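October 14, 2018

Handle pull tests, second batch of kraft carriers from Dervishi. Twisted paper handles, glued patch inside the mouth, same as the March lot except for the glue, which is now the Curel water-based one.

Conditioned overnight with the sheets. Loaded with sand in 400 g steps, 30 lifts at each step, then a static hang. Most went at the patch and not at the twist. On two bags the patch came away whole with hardly any fibre on it, so the glue had not taken. I have kept those in the drawer under the balance.

Total lifts on the counter now 3,354. The counter sticks if the hook swings, so please wait for it to settle before resetting.

Printed bags were worse than plain ones. The varnish may be getting under the patch area - need to ask Prumex whether they mask that strip before coating. Their data sheet doesn't say.

Humidity logger dropped out again after 889 readings. Changed the battery, restarted it, same interval. If it stops again we go back to the Trornex one, even though it has to be read by hand.

To do: cut patches from the plain bags and peel at 90 degrees, weigh the glue line, order more sand bags.
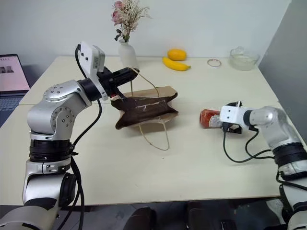 Peel strips should be cut along the grain, with the width written on each one in pencil. Leave the clamps at the wide setting for now.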